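Løken Cruiser 4 review: a winter on soft wheels

I bought the Løken Cruiser 4 in October, when my old board finally cracked behind the rear truck. It has been my way of getting to work ever since, a ride of a bit under half an hour each way along the canal and then up through the old town. I also take it out for longer rides when the roads are dry. These are my notes after one winter and most of a spring.

What you get

The Cruiser 4 comes as a complete board or as a bare deck. I went for the complete. In the box were the deck, already gripped and set up, a skate tool, a spare set of bushings in a harder grade and a sheet of stickers. The trucks are Løken's own. The wheels are made by Nilteck and are on the soft side, and the bearings carry no name at all.

The deck is maple with a kicktail, slightly wider than I was used to. There is a shallow dip across the middle which you notice for the first few days and then stop noticing. The grip tape is coarse. It ate through the side of one pair of canvas shoes by Christmas, so wear something tougher if you carry your board under your arm with the grip against your coat, too. My coat has a bald patch.

Setting it up

Out of the box the trucks were far too tight for me. I am fairly light, and I could hardly get the board to turn. Two full turns on each kingpin nut sorted out most of it. I also swapped the front bushings for an older, softer pair I had in a drawer, and left the rear as they were. That gives a front end that steers easily and a back end that stays put at speed.

Heavier riders will probably want the harder spares. Solveig Berge, who I skate with most weekends, is a good deal taller and stronger than me, and she had them in after one evening. With those fitted it felt like a different board under my feet, slow to lean and very steady. I wouldn't want it for town, but she liked it on the hill.

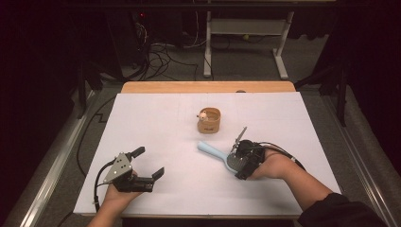
Small cup, with company on the rim.

Riding it in town

The ride is the main reason to buy this board. The Nilteck wheels roll over gravel, cracks and the joints between paving slabs with very little fuss. There is a stretch of old brick near the station where I used to get off and walk, and I now ride it. It still buzzes through your ankles, but you keep your speed.

Pushing is easy. The deck sits low enough that my standing leg doesn't get tired, though not so low that it scrapes on kerb ramps. I had one case of wheelbite in the first week, before I had settled on how loose I wanted the trucks. It threw me off at walking pace and I landed on my hands. A thin pair of risers would cure it, but I tightened the front by half a turn and have had no trouble since.

The kicktail is short and fairly steep. It's fine for popping up a kerb or turning round on the spot. If you want to do flip tricks, look elsewhere. The board is heavy and the wheels are too big and too sticky for it. I tried a few ollies in the car park behind the swimming pool and could clear a drain cover, which was enough for me.

On the hill

In May we took the boards to Tronanstead for the open hill day. The road is closed to cars for the afternoon and drops 200 feet in two long bends, with straw bales on the outside of each. It isn't steep by racing standards. It is a good deal steeper than anything on my way to work.

The Cruiser 4 was better here than I expected, up to a point. On the first straight it felt calm. In the bends it held its line well and the grip tape earned its keep. Past a certain speed, though, my loose front truck started to twitch, and I had to get my weight forward and stand very still. Solveig, with the harder bushings, went past me at that moment without any sign of worry.

Sliding is where it falls down. The wheels grip and grip and then let go all at once. I managed a few short slides to slow down before the lower bend and sat down hard on two others. Safta Bratu runs the beginners' session at the top of the hill, and her advice was to fit harder wheels for slides and keep the soft ones for getting home. I borrowed a set of hers for the last few runs and she was right. The deck and trucks are fine for learning on.

Wear and repairs

The bearings are the weak part. They were gritty by December and one had seized by the end of January. I don't look after bearings as well as I should, and I ride through puddles, but my last set lasted two winters of the same treatment. I replaced all of them with a set of Keller bearings, which cost more than I wanted to pay and have been quiet ever since.

The wheels have worn evenly and have plenty left. I swap them corner to corner every month or so. The trucks have some surface rust on the axle ends and a few scrapes from kerbs. The deck has chipped a little at the nose, where it hits the wall in our hallway, and the bottom varnish has gone cloudy from wet roads. There are no cracks, and I have looked closely around the bolts after what happened to the last one.

One of the truck bolts worked loose in March. Check them now and then. The skate tool in the box is soft metal and its Allen key rounded off quickly, so I use a proper one.

Price

I paid 1446 kroner for the complete. The bare deck is a good bit cheaper, and if you already own decent trucks and bearings I would buy that and add the Nilteck wheels separately. By the time I had paid for new bearings, the complete was not much of a bargain.

Good points

Very smooth over rough ground
Turns well once the trucks are loosened
Solid deck, no cracks after a wet winter
Spare bushings in the box

Bad points

Poor bearings
Wheels let go suddenly in a slide
Heavy to carry up stairs
Tool not worth keeping

Would I buy it again? As a bare deck, yes. For someone who wants one board to get about on and doesn't own any parts yet, the complete is still a fair choice, as long as you put some money aside for bearings before the winter.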